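Workshop Tips: Budgeting for a Small Pick-and-Place Arm Without Losing Sleep
By Filipa Mendes
26 Oct 2020

Every fall I get a little stack of letters from readers who have cleared out one side of the garage or the back of the shop and would like to put a robot arm in it. I love these letters! Some of you want to sort wood offcuts, some of you pack small orders, and one gentleman wanted his to hand him screws while he lay under a cabinet (I did write back, and we had a very nice exchange). The question is nearly always the same: how much should I set aside, and what do I buy first?

So put the kettle on, because I have opinions and I've made most of the mistakes already.

Start with the whole number

Pick the total you can spend and write it at the top of a sheet of paper. Mine was $4000, saved up over a good long while, and I very nearly spent every cent of it on the arm. Please don't. I put the arm at a bit over half, and the rest went to the gripper, the bench, the clamps, the cables and a drawer of small things I hadn't thought of. If you buy used, as I did, keep a little more back for repairs. My Zatden arm came with a cracked connector that the seller hadn't noticed, and I had to wait 6 weeks for the part.

Decide what it will pick up

Before you look at a single catalog, gather the things you want moved and lay them out on the bench. Are they flat? Are they narrow? Do they slide over one another when you tip them in? Flat pieces lying on a flat floor are harder than they look, as there's so little for the fingers to get hold of, and pieces that land crossed on top of each other are harder still. A gripper that is lovely with tennis balls may be hopeless with slats. Take your own pieces along when you go to see a demonstration, and ask politely to have those picked up instead of the ones on the sales table.

Buy the gripper second and the bin third

People laugh when I say to budget for the bin, but I mean it. Ours is metal, with a divider across it, so pieces can go from one side to the other and back again all afternoon. Cardboard will do for the first few days and then it sags. Plastic is fine if the walls are stiff. Whatever you choose, expect it to get scraped, and don't pay extra for a pretty finish.

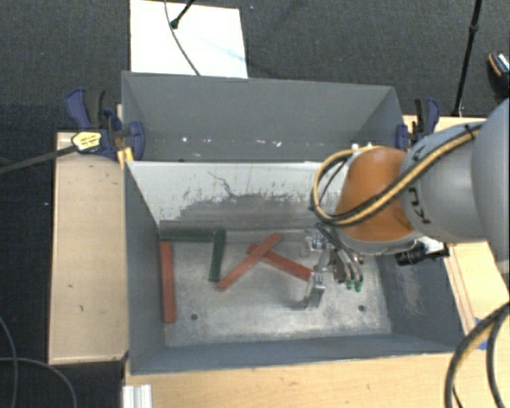
Sorting green and red blocks in the divided bin, with a clamp on each side.

Clamp everything down

I set aside $100 for clamps and I'd spend it again tomorrow. A bin that creeps a finger's width along the bench will throw off every pickup that follows, and you'll spend an evening blaming the software. One clamp on each side is plenty for a bin, and a good clamp has a soft pad, a handle you can work with one hand and enough reach to get over the rim. I bought a cheap set first – you can guess the rest – and then a decent pair from Fairclough that have stayed put ever since.

Leave money for cables

Cables! They flop, they catch, they pull out at the worst moment. Give yourself a loop with enough slack for the wrist to turn all the way both ways, tie the bundle together, and then move the arm slowly through its full reach by hand or at the lowest speed while you watch the loop and nothing else. Buy a big bag of cable ties and a roll of bright tape. Spare cables are worth having too, in the lengths you really use, so measure along the arm with a piece of string before you order.

What about a maintenance plan?

Ashley Bellamy wrote in to ask whether the yearly plan on her new Clikodo was worth $340. I went back and forth on this one, Ashley. If the arm is earning its keep and a week of downtime would cost you orders, I think I'd take it for the first year and look again after that. If it's a hobby, put the same money in a jar and call it the repair fund. Either way, read what the plan leaves out. Finger tips and cables are often counted as wear items, and those are the very things that wear.

Measure the room twice

Mark the arm's full reach on the floor with tape and walk around it for a few days before you commit. You want to be able to get to the bin from at least one side with the arm parked, and you want the stop button where your hand goes without looking. Check your outlets as well. I ended up paying an electrician for a new one, and it wasn't on my sheet of paper at all.

A few odds and ends

Keep every receipt in one envelope, taped inside the cupboard door.

Ask the seller for the original mounting bolts. Mine took three phone calls.

If you're torn between two sizes of arm, price the bench for each one before deciding. My neighbors bought a bigger Ikura and then had to build a new bench from scratch to hold it steady.

Next time I'll go through bench heights and what I keep in the drawer of small things, so do send me yours.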